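How Listings Talk: Flat Adverts and Rent in Jengate
Student project report by Kerstin Sauerland and Salvador Tavares, 17/03/2018

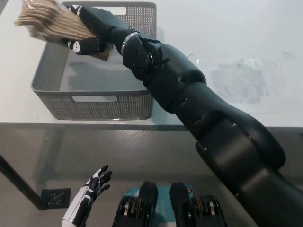
Housing and Property

We wanted to find out whether the words in a rental advert tell you anything about the rent. Both of us had spent most of December looking for a flat, so we already had strong opinions!

Our area was Jengate, between the Isteck tram stop and Torres Road. We collected adverts for one-bedroom flats over 14 weeks, leaving out house shares and anything let with bills included (Salvador wanted to keep those in, and we argued over it for a whole afternoon). Each advert went into a spreadsheet with the rent, the floor, the distance to the tram and every adjective used.

What we found
"Cosy" was our favourite. It turned up in 9 adverts, and 6 of those flats were among the smallest on our list. "Bright" told us nothing at all - landlords seem to use it for everything, basements included. Distance to the tram was a far better guide to rent than any adjective, and flats near the Diltodel shopping arcade cost more even when the kitchen was tiny.

We also visited five flats in person, which was the best part of the project. One had a lovely balcony that the advert never mentioned!

Problems
Some adverts were reposted with a new rent, and we only spotted this in week six. We kept the first price each time. Next year's group could try following the price changes instead - our spreadsheet is in the shared folder, with Kerstin's notes on the second tab.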